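Home Diary Fermentation log Garden Archive Contact

This site uses cookies to remember your settings. Accept Decline

Jul 11, 2019

Starter log and general kitchen notes. Warm again. The kitchen was already at 79 when I came down and the fan only moves the heat from one side to the other.

Fed the rye starter before breakfast at equal weights, starter to flour to water. It has been peaking early all week. In spring I could feed at bedtime and find it level with the tape mark in the morning. Now it is past the mark and sinking by the time I get up, with a gray, slightly alcoholic smell and a slack surface. The smell goes away after a feed, so I don't read it as a problem with the culture. It is hungry. Reduced the seed to a smaller spoonful tonight and used water straight from the fridge. If it still falls before morning I will change the ratio again and leave the water alone, so as not to alter two things at once, a rule I broke today.

The flour is the other variable. I finished the Kuvholm bag on Monday and opened one from Brostix, which absorbs noticeably less. Same recipe, same scale, and the dough spread on the board as if I had added an extra splash. I held back 11 grams of water in the second mix and it handled closer to what I am used to. Hold back more next time. The label gives protein and nothing about the grind, and the grind is what I would like to know. Rubbed between the fingers it feels coarser, with visible flecks of bran. Coarse bran takes up water slowly, so a longer rest before adding salt may do as much as cutting the water. To test: one dough with a short rest, one with a long rest, nothing else changed.

Baked the first of the two loaves in the afternoon, against my own advice about running the oven in July. Crust was fine. Crumb was tight at the bottom with a few large holes under the top crust, the usual sign of a short bulk or poor shaping. Given the temperature I doubt it was short. I shaped it badly. The dough was sticking to the board and I used too much flour to free it, and the seam never closed. The second loaf went into the fridge overnight in the basket and will be baked first thing, before the sun gets around to that wall.

Aminu Nwachukwu came by after lunch to return the pH meter. He had checked it against both buffers and says it reads 0.1 high at the acid end. I corrected this month's entries in pencil. None of the conclusions change, but the sour pickles from last weekend look slightly better than I had written. He is of the opinion that I should stop using paper strips altogether. I still think they are good enough for a yes or no on vegetables, and they don't need calibrating.

He also took away some of the Abubakar peppers, the long thin-walled kind, from the row by the fence. They are fruiting ahead of the others and have less sunscald than last year. I put this down to the closer spacing, which gives more leaf cover. Blossom drop on the big bells continues and will continue until the nights cool off. No action.

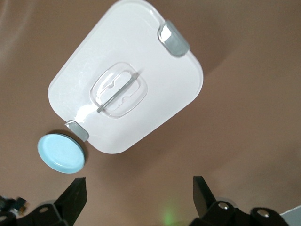
Clip-lid container, from above.

Pepper mash, started this evening. Stems off, seeds left in, chopped coarse in the processor. Net weight of peppers 153 grams after trimming the soft spots, less than I expected from the size of the bowl. Salt at 2 percent of that comes to just over 3 grams, weighed on the small scale. The large one steps in whole grams and would be useless here. Packed into a small glass jar and pressed until the juice came up over the solids. It took some pressing. A bag of brine sits on top as a weight. No airlock on a jar this small, so the lid is set on finger tight and I will loosen it once a day.

Expect cloudiness and some gas in two days at this temperature, possibly sooner. October's batch took most of a week, but that was a cooler room and a tighter salt. If there is white film I will skim it and note the date. Anything fuzzy or colored and the whole jar goes out.

The Drodex timer has started to lose time. I set it against the wall clock for the bulk and it came in 6 minutes late over the afternoon. A dough doesn't care about that. A custard would. Changed the battery and will run it again tomorrow before deciding whether to replace it. The contacts had a little green on them, cleaned off with vinegar and a cotton swab, dried well.

Cucumbers: sliced ones are still crisp, whole ones are going hollow in the middle. The hollow ones were hollow when picked, I think. Several floated in the wash water and I ignored it. From now on floaters get sliced or eaten fresh. The grape leaf made no difference I could detect between the two crocks. I will leave it out of the next one and save a trip to the fence.

Fridge was running warm on the top shelf, 43 by the little dial thermometer, and 38 on the bottom. Moved the starter backup down and the condiments up. The door seal is folded under at one corner. Pushed it out with warm water and a cloth and it seems to be staying put. Check again in the morning.

For tomorrow: bake second loaf, read pH on the crocks, loosen mash lid, water the fence row early, buy coarse salt.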